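The Harkis Enamel Mug, Reviewed by Someone Who Owns Too Many Mugs

by Annick Fortin

I have had my red Harkis mug since January and I am completely smitten with it. I bought two, one for me and one for my brother-in-law Mitiku Mekonnen, who camps more than anyone I know and is very hard on his gear. Between us they've been on six trips and through I don't know how many mornings at home, so I feel ready to write this up.

First, the color. Photos on store sites made me expect a flat fire-engine red, and what came out of the box was glossy and bright with tiny white speckles all over, the handle included. I love it! It's easy to spot in the grass and it cheers up a gray campsite.

It holds a good amount, too. I get my full morning coffee in with room for milk, and oatmeal fits if you stir carefully (I have not always stirred carefully). The rim is rounded and smooth, so drinking from it is pleasant. I've had enamel mugs with a rough spot right where your lip goes, and you never get used to that.

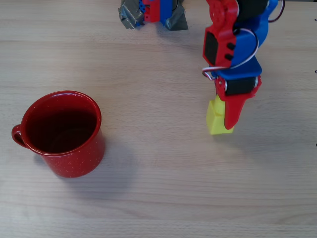

Camp & Kitchen Notes, Issue 8, page 30

The inside is a much deeper red than the outside, close to maroon down in the shadow, and I wasn't sure about it at first. With a pale mug you can see exactly how strong your tea is. With this one you're guessing. On the other hand, coffee stains don't show, and I am a person who leaves coffee sitting until lunch, so I've come around.

Now for the handle. It's a fairly small loop. I can get two fingers in and hold a full mug comfortably, but Mitiku wears big gloves in the cold and he ends up grabbing the whole body of the mug, which gets HOT. Enamel always does. Give boiling water a few minutes before you pick it up, or keep a bandana handy.

Mitiku dropped his on a rock the first weekend out at Sollinmont and it has a chip near the bottom edge. Mine has lived an easier life and still looks new. His hasn't rusted so far, but he dries it right after washing and I'd tell anyone with a chip to do the same. I wash mine by hand with a soft sponge. Please don't go at it with steel wool!

One more complaint, a small one: the two mugs don't nest. They rattled all the way home in the back of my Honda until I stuffed a dish towel between them. My old Vultetti pair stacked neatly, though they were thinner and the handle on one was always a bit crooked.

I'd buy it again tomorrow. Mine stays out on the table between trips and gets used more than anything in the cupboard. If they ever make a larger one with a roomier handle, I'll get that for Mitiku and take his chipped one off his hands.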